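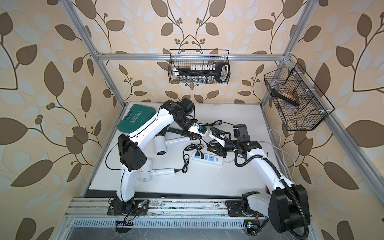

### 4.2 Plugging and unplugging with the Clukell two-arm kit

The second group of tasks is the one we were most eager to run. Folding and stacking tell a buyer plenty about reach and smoothness, but a power plug asks for much more. It has to be lined up in several directions at once, it pushes back, and the cord behind it has ideas of its own. Few kits at this level claim to handle it. Clukell does, and we are happy to report that the claim holds up well.

The kit was set up by Erdal Karakaya and Sun-ja Myung from the printed guide, with no help from the maker beyond one email about the wrist camera cables. All settings stayed at their defaults except the grip force limit, which we lowered after a morning of practice. Operators drove both arms through the Stomavell teleoperation software, using the wrist views and one fixed view. The software lets the operator make any of the three the main window, and every operator ended up doing this many times within a single trial.

We recorded 957 trials in July. Of these, 800 were used for training and the rest were kept back for review. A trial started with the table laid out by hand and ended when the operator pressed the stop pedal or the time limit ran out. Loose cords and other objects were left on the table on purpose. We wanted the clutter of a real bench, where a cord may already be in a knot before anyone reaches for it.
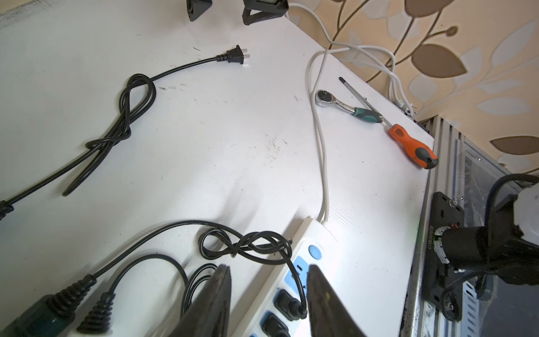
**Figure 6.** View from a wrist camera, with the power strip between the gripper fingers. A loose cord with a two-prong plug lies to the left; a ratchet wrench and a screwdriver lie to the right.

The wrist view in Figure 6 shows why we like the camera placement so much. The fingertips stay in sight, and so does a good part of the table beyond them, so an operator can pick the next plug while still closing on the current one. On the older Tomaszewski kit (Section 3), the camera sat close to the palm and a plug vanished from view at just the moment it mattered. Woo-jin So, who drove both kits, needed only a short warm-up on the Clukell before his times leveled off. His notes from that first session say "can see what I'm doing for once," and the other operators said much the same.

Pulling a plug turned out to be the easier half of the job. The tapered fingers slide in beside the plug body, and a small rocking motion is enough to free it. Operators found this motion without being told, and the trained policy picked it up from them - a lovely thing to see in playback. Inserting was slower. The usual error was a tilt of the plug in the grip, which left the pins aimed a little to one side of the slots. A second arm helps a great deal with this. One gripper can hold the strip steady while the other corrects the angle, or the plug can be passed across and gripped again from a better side.

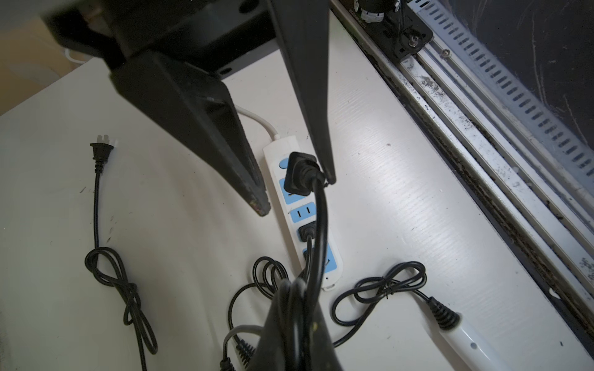 Cords caused more trouble than plugs did. A stiff cord can turn a plug in the fingers after a clean grasp, and a loop lying across the strip can hide the socket the operator is aiming for. We tried two habits for dealing with this. In the first, the operator cleared the cords before touching any plug. In the second, the operator went straight for the plug and moved a cord only if it got in the way. Kyung-hwa Nam argued for the first and Dong-hyun Bang for the second, and we split the next 540 trials between them. Clearing first gave steadier demonstrations, and the policy trained on them hesitated less over the strip. Going straight in was faster on tidy tables and much worse on messy ones.

The fingertips did get scuffed. We swapped the pads after the first 20 hours of driving, a quick job with one hex key, and grip on smooth plug bodies improved right away. We would love to see a spare set in the box. The Plurkedlow pads sold for the same mount also fit, though they are thicker and made it harder to get between neighboring plugs. All results in Section 4.3 use the original pads.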